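Home Robot Build – Handout 4: Your Practice Room in the Simulator
Notes by Qistina Pillai, Zatville Shared Workshop

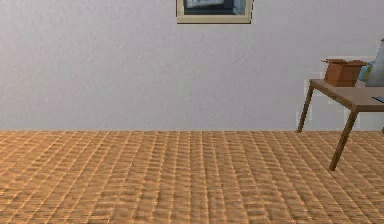

Before you start

Welcome back! This week the rover gets a world to drive in, and I think it's the best session of the whole build. Load the practice room and spend a few minutes just looking. There's plenty of bare parquet for driving, a plain wall at the back and a small table over on the right with an open cardboard box on it.

What we're practising

1. Straight runs. Drive parallel to the wall for 500 mm, stop, and compare the logged distance with what you asked for. Repeat until you trust your wheel size setting.

2. Table legs. They're slim and they splay outwards, so a sensor ray can slip past one very easily (mine did, again and again!). Set the stopping distance to 100 mm first, then try 50 and see what changes.

3. Using the floor. The tile seams make a lovely grid for checking heading by eye – turn on the camera view and watch how they drift when one wheel runs fast.

Settings

Wheel diameter: 176 mm for the big printed wheels. Anyone on Yanti's smaller set, measure your own.
Save each run under your own name. Kartini and Anjani are sharing a laptop, so please use separate folders.

For next time

Bring your logs and one thing that surprised you. We'll put the same code on the real rover and try it on the workshop floor.

12 shares
3 comments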